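Print this page | E-mail this to a friend

Getting White Towels and Dishcloths White Again (Without Ruining Them)

By Shagufta Virk
Jul 12, 2025

I have a thing for white cloths. White hand towels, white flour-sack cloths, white napkins, the whole lot. My sister thinks I'm nuts, what with two kids and a house full of spaghetti sauce, but I'd much rather have a cloth I can wash hard than a navy one that's hiding who knows what. The trouble is they go gray. Or yellow. Or that sad in-between color that looks like weak tea.

When we moved to Kuswood in January the water was so much harder than our old place that everything I owned looked dingy by spring. So I started fiddling, and these are the things I've kept doing.

Use less detergent. I know, I know! I fought this one for years. I used to fill the cap right up to the top line and then add a glug for luck. Too much soap doesn't all rinse out, and what stays behind grabs on to dirt in the next wash. I use a bit less than half of what I used to, and the towels feel softer too. If yours are stiff like cardboard, run them through once with no soap at all and peek at the water. Suds? There's your old detergent coming out.

Skip the fabric softener on anything that has to soak up water. It leaves a coating, and a coated dishcloth just pushes the puddle around the counter. I put half a cup of plain white vinegar in the rinse instead (never in the same load as bleach, please, those two together make a nasty gas). The vinegar smell is gone by the time things are dry.

Don't cram the washer. Mine gets filled loosely to about three-quarters, and the whites go in by themselves. One gray sock won't kill you, but a year of gray socks will.

Soak before you scrub. For the really tired ones I fill the laundry sink with the hottest water the care tag allows, stir in a scoop of oxygen bleach powder until it dissolves, and leave everything in overnight. Then a normal wash in the morning. Grease is different, and for that I rub a drop of dish soap right into the spot and let it sit while I make coffee.

Sun! If you have a clothesline or even a porch rail, use it. Hang things damp, and if there's a stubborn stain squeeze lemon juice on it first. I had a tablecloth with an old berry stain that I'd given up on, and two afternoons outside took it down to where I can hide it under the bread plate.

Then there's the putting away, where I used to undo all my good work. I'd stuff them in a deep hamper-type thing in the hall closet and the ones on the bottom never saw daylight. Now I use shallow baskets with slots in the sides so the air can get in, and I fold things flat.

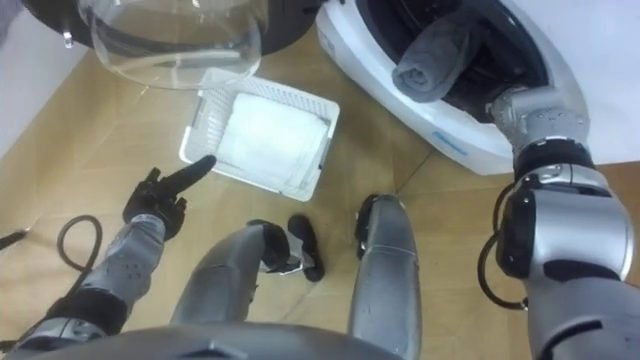 A shallow slotted basket and a folded white cloth.

I keep one basket for kitchen cloths and one for bathroom hand towels, and fresh ones go on the bottom so I'm not wearing out the same four over and over. Make sure they're bone dry first. Even slightly damp cotton will get a sour smell in a closed cupboard, and then you're back to the soak. Plastic is easy to live with here, you just rinse the basket in the tub now and then and let it dry upside down. I like wicker to look at, but it snags, and the one I had left a tan mark on a good napkin.

A few odds and ends people have asked me about:

Rust spots: lemon juice and salt, left in the sun, then rinsed well. Chlorine bleach can set rust, so keep it away.

Candle wax: let it harden, scrape off what you can with a butter knife, then put a plain paper bag on top and press with a warm iron. Keep moving to a clean bit of the bag.

Mildew: my neighbor Fitzgerald Whitfield swears by a baking soda paste. I tried it on a musty bath mat and it helped with the smell, but the specks stayed put. Oxygen bleach and a long soak did better for me.

Past saving: cut it up. Old towels make terrific floor rags, and I zigzag the edges if I'm feeling fancy (mostly I'm not).

Next time I'm going to tackle the washing machine itself, including the rubber seal on front loaders, which I put off cleaning for far too long. Bring an old toothbrush.

Print this page | E-mail this to a friend

Sign up for our weekly tips newsletter. You can unsubscribe at any time.

This site uses cookies. By continuing to browse you agree to our use of cookies.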